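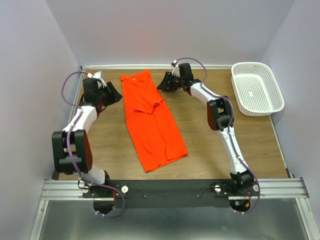

The 316 to Brendonley was late again and Kaisu Pelkonen had run for it anyway. Stupid. Lungs like wet paper. She stood in the shelter with her bag against her chest and the rain coming sideways off the estuary, and thought about her mother's letter, the second page mostly. The house in Skollirura was sold. Come in July or don't come. And a line at the bottom, squeezed in — have you still got the red one. She had. She'd had it out that morning, flat on the wood, that loud red-orange, the top layer folded over itself and the little pale label showing under the top opening, and she'd looked at it for as long as the kettle took. Then left it there. Hadn't packed it, hadn't put it away.

Bus. Finally. Driver didn't look at her.

She sat at the back where the heater was. A boy across the aisle eating crisps one at a time, very slow, like he'd been told they were the last in the world. Tangate went by, the closed pub, the chapel, the man who sold eggs from a pram. Her phone buzzed. Her brother.

You going or not

She typed yes. Deleted it. Typed what time is the ferry, which was nearly the same thing, and sent that.

Ferry 52 euros now, he wrote. Robbery. Ill pay half

He wouldn't. He'd never paid half of anything. When Dad died he'd promised to see to the stone and it was Kaisu who rang the mason at Kuusisto, Kaisu who spelled out the name over a bad line, K-O-R, no, P, P for — for Pelkonen, the same as mine. 100 a letter, it felt like. It wasn't. But it felt like it.

The boy got off. Left one crisp on the seat. She couldn't stop looking at it.

What had her mother said, the day she left? Not goodbye. Something about the gutters. They'd stood in the yard with the engine running and her mother had pointed up at the roof and said that wants doing before the snow, and Kaisu had said yes, and got in the car, and that was eleven winters ago. Somebody must of done it. Or it had come down by itself in the night, and her mother lying there listning.

Brendonley, last stop. She didn't get up.

"This is it, love," said the driver.

"Do you go back?"

"In 45 minutes."

"Can I stay on?"

He thought about it. Turned the engine off, left the heater going.

"Go on then."

She got her phone out and wrote to her mother. Yes, still got it. Then, before she could think — did anyone do the gutters?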